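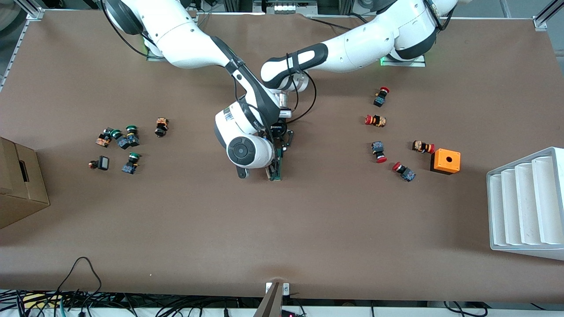 Chapter 9
Push buttons: parts, kinds and sorting

What you need before you start: Chapter 8 (switches and contacts), a clear table, a tray of mixed buttons. A multimeter if your school has one to spare.

9.1 Why a whole chapter on buttons

Because they get muddled. Every workshop has the drawer — greens, reds, one or two with the cap gone, a contact block that fits none of them. Somebody needs a stop button in a hurry and takes the first red thing. Wrong contact behind it. Machine won't start, or worse, won't stop.

So: learn the parts, learn the kinds, then sort. By the end of the chapter you should be able to pick up a button, say what it does from the front and then check from the back. Always check from the back. The colour of the cap tells you what the builder meant. The contact block tells you what will happen.

9.2 Three parts

Nearly every panel button comes down to these.

The head. The bit you press, plus the collar round it. Flat, raised, mushroom, square. Sits in front of the panel.

The body. Goes through the hole and gets clamped from behind. Usually dull, usually black, easy to ignore. Don't — a body that turns in its hole will work its wires loose in time.

The contact block. At the back, where the wires go. Open or closed at rest, sometimes one of each. On many makes it unclips and you can swap it. On cheaper ones it doesn't, and you throw the lot away.

Some blocks have a see-through or part see-through casing, so you can look at the metal inside. Handy for learning. Colour of the casing is a maker's choice as often as not, so dont treat it as a rule. Read the marking, or use the meter.

9.3 Normally open, normally closed

Quick reminder from Chapter 8.

Normally open (NO): nothing flows until you press. Start buttons.

Normally closed (NC): current flows until you press. Stop buttons. If a wire falls off a stop circuit the machine stops, and that is what you want.

"Normally" means "with no finger on it". Students still get this backwards in the May test, every year. Write it inside the cover of your notebook.

9.4 The kinds you will meet

Flush. Head level with its collar. Hard to press by accident. Used for start.

Raised. Stands proud of the collar. Easier to find with a glove on.

Mushroom. Wide cap, meant for the palm. Red ones are for stopping. Other colours turn up too, green among them, for jobs where you want to hit the button without looking.

Illuminated. A lamp behind the face, so the button also tells you something. Needs its own pair of wires. Forget these and you will spend an afternoon hunting a fault that isn't there. The face may be round, square or oblong — the hole in the panel must match, so measure first.

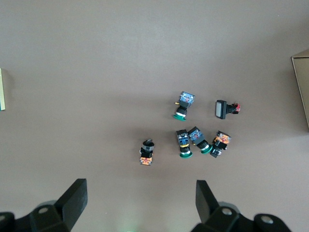
Fig. 9.1 Six panel push buttons before sorting. Compare the heads, then the contact blocks.

Look at the figure again once you've read 9.5. Two of the buttons to start with: any one of the three with a green mushroom cap and translucent blue block, and the one with the oblong pale face. Same family of part, quite different to fit.

9.5 Sorting, the Sturberg way

The method comes from the training shop at Sturberg, where Margaux Cordier had her first-years sort 433 loose buttons before they were allowed near a panel. Dull work. They never mixed them up again though.

1. Tip the buttons out. Spread them so none is on top of another.
2. Sort by head shape. Ignore colour for now.
3. Inside each heap, sort by colour.
4. Turn each one over. Read the block. NO to the left, NC to the right.
5. Anything with no marking: meter. Anything cracked: bin, and write it down.
6. Box and label. Label on the front of the box, not the lid. Lids wander.

Step 2 before step 3, always. Do colour first and you end up with a red heap that holds four diferent things and looks finished.

9.6 A note on makes

The exercises use Skendex heads with Van Hecke blocks, because that's what we had. Garnis blocks need the adaptor ring. Any other make will do for sorting, but don't force a block on to a head it wasn't made for. If it needs a hammer it's the wrong one.

Budget for a class set: around 300 buttons, mixed. Fewer is fine if pairs share a tray.

Before you go on

Pick one button from your tray. Draw it from the side, name the three parts, mark the block NO or NC. Swap with your neighbour and check each other's. Then Exercise 9.1, next page — 11 buttons, no meter for the first go.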